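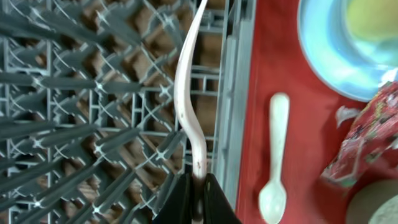

The grey rack, with the pink-and-white one and the little white spoon.

Faith Gachanja had been told, on her first evening in the house in Brellden, that there was a right way to load the dishwasher, and she had laughed, because she thought her mother-in-law was making a joke to put her at ease. It was December then, and bitterly cold, and there had been fourteen people to supper (cousins mostly, and a man from the bowls club whose connection to the family she never did get to the bottom of), and every one of them had used a separate plate for pudding. So she laughed, and picked up a dirty ladle, and laid it down flat along the bottom rack as she had always done at home.

"Oh, love," said old Mrs Langat, and took it out again.

That was how it began, and I suppose it might have gone badly between them from there, as these things do, with years of small coldness over the cutlery. Mrs Langat had ideas. Bowls faced the middle. Mugs went up top with their handles all pointing the same way, like ducks. Long things, your ladles and your spatulas and the fish slice, were to be laid along the edge where they couldn't tip down through the gaps and stop the arm from going round, and as for small spoons, they must never go in the rack at all until you had looked them over, one by one, for egg.

"What's wrong with egg?" Faith asked.

"Egg bakes on," said Mrs Langat, with such feeling that you would have thought it had happened to a relative.

Now, among the long things there was one that came in for more care than all the others put together. It was plastic, and pale, somewhere between pink and white, and it had a bend in it like a lazy letter S. Faith took it to be a spatula that had been left too near the hob at some time or other and had drooped. She said as much to her husband while they were drying the big pans, and he put his tea towel down and looked over his shoulder before he answered.

"It was always bent," he whispered. "It's a Relska. She sent away for it."

It had come by post, he said, when he was seven, and it had cost far too much, and his father had called it the swan and made a great fuss of it, bowing whenever it was brought to the table with the rice. After his father died it went on being called the swan. It had come through two moves and a kitchen fire, a very small one, and there were some specks on it that wouldn't shift, which his mother put down to the beetroot of a particular summer and would not hear discussed.

Faith went back in and found the swan by the sink, and she washed it by hand and dried it and hung it up, and thought she had done a kind thing. In the morning it was in the dishwasher.

"It likes a proper wash," said Mrs Langat, not looking round from the kettle.

Well, you can live a long time in a house and go on being a guest in it, and Faith did, for that winter and most of the spring. She learned where the string was kept. She learned that the red tray lived on the side next to the machine, and that clean things were set down on it while you made up your mind about them, and that nothing else was to be put there, not post, not keys, not a bag of shopping even for a second. She learned to say "the Skorent" for the dishwasher, as the rest of them did, as though it were a lodger. What she didn't do was load it. She would scrape the plates and stack them up, and then she would find a reason to be in the other room.

Then in the spring Mrs Langat turned seventy, and a week after the party she slipped on the back step and hurt her wrist. It wasn't a bad break, the doctor said, but she was to lift nothing, and she sat at the kitchen table that first night with her arm in its sling and watched the dishes pile up with a face like a captain who has been sent below.

"I could do it," said Faith.

There was quite a long silence.

"Bowls to the middle," said Mrs Langat.

"I know."

"And mind the gaps with the..."

"I know, Mum," said Faith, and heard what she had said, and went very red, and bent down quickly over the rack. She had never called her that before. She put the bowls in, facing the middle. She put in the plates. She held up a little white plastic spoon to the light and turned it over, and there was no egg on it anywhere, but she gave it a rub with her thumb to be on the safe side and laid it on the red tray to wait. Then she took the swan by the end and held it over the rack, trying it first one way and then the other, because with a bend like that it never would lie quite straight.

"His father used to put it in upside down," said Mrs Langat from behind her. "Every night. I used to get up after he'd gone to bed and turn it over."

"Did he know?"

"Of course he knew. He said he could hear me on the stairs."

Faith looked at the swan a bit longer. The tap was dripping, and somebody had the football on next door.

"Which way would you like it?" she said.

Mrs Langat moved her chair so that she could see better, which took some doing with one hand, and she considered the matter properly, with her head on one side.

"Put it in his way," she said. "I'll come down and see to it later, if I can't sleep."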